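Kitchen Planning for Small Homes, session 6: worktops

Right, worktops! My favourite week, as anyone who had me in February will know. Bring your floor plan back with you, the one with Finbarr Mulcahy's red pen all over it, and a tape measure if you own one. I've got a couple of spares but they go walkabout.

Start with depth. The usual worktop is 600 mm front to back, and most base units are built to suit it. You can go deeper if the room allows (I did at home, and I love it), but check you can still reach the sockets at the back. Then think about overhang. I like a small one at the front so drips fall clear of the drawer fronts, and a good deal more if you want stools tucked under. Thick edges look lovely and solid, but do try one in the showroom before you fall for it, as plenty of them are a thin top with a deeper strip stuck along the front.

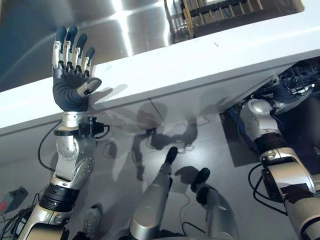

Where should the joins go?
Away from the sink and the hob, wherever you can manage it. Water gets into a join sooner or later, and heat doesn't do the glue any favours. On an L-shaped run I'd draw the join at the corner first and see what that does to the lengths.

Samples next. I'll pass round the Lashari and Trusetti ones, so have a good feel, tip some cold tea on them, be rude about the colours. Pale tops brighten a dark room no end, though you'll be wiping them more than you think!

For next time: draw your worktop from above at 1:50, mark every join, and write the lengths on. Chapter 3 of the course reader covers sinks.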